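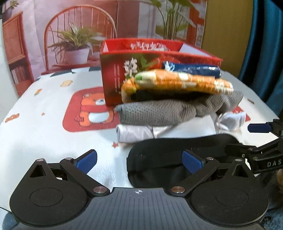

The survey of the Hulme reservoir began in June and was due to take 21 days. The surveyor had been sent by Pelar to find out why the water level fell each night and recovered before dawn. She rented a room in the village of Wunance and did her calculations in the kitchen, at a rounded table with a white printed cloth, where the landlady kept an open red box and a pile of folded and rolled textiles. The surveyor worked in the space that was left.

The gauge at the dam read to the nearest millimetre. On the first night the level dropped by 3 millimetres between midnight and four o'clock. No valve had been opened. She checked the seals, replaced the float and calibrated the gauge again. The second night gave the same figure.

She then lowered a weighted line from the boat. The drawings gave a depth of 478 metres at the old shaft. The line was 1,000 metres long and did not touch the bottom.

She wound it in, which took until evening. The last section came up warm, with a knot in it that she had not tied. She recorded the knot under "Other observations", cut it off, and put it in a labelled envelope for the office at Sutovetti.

At midnight she read the gauge again. The level had started to fall.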